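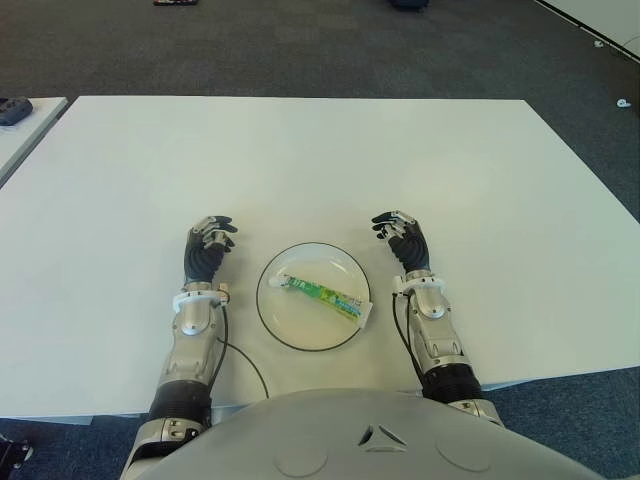 belden-suppers

Hi! So this is my little recipe data set, 300 weeknight suppers I typed up from old church and club cookbooks (the spiral-bound kind, I have far too many). One row per recipe, plain CSV, UTF-8.

What's in a row

title, book, servings, minutes, ingredients, steps, notes. Ingredients are split with semicolons, so please don't split on commas or "onion, chopped" will ruin your day. Minutes is blank in 56 rows where the book only said "bake till done."

Where they came from

Three books: Belden, Tsakiris and Collell. Almost half the rows are Belden, and it's heavy on casseroles, so don't use this to work out what people ate in general!
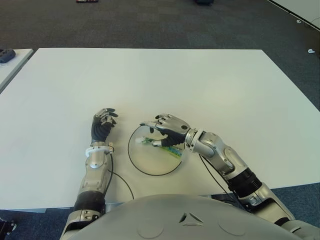
White table, gray carpet tile.

Known problems

"1 can" stays as "1 can" because I didn't want to guess sizes. Oven temps are all Fahrenheit. The Tsakiris soups have a few doubled steps I still need to fix, probably in July.

Loading it

Any CSV reader works. The Rorkov folder holds my cleanup script, which is messy but runs fine.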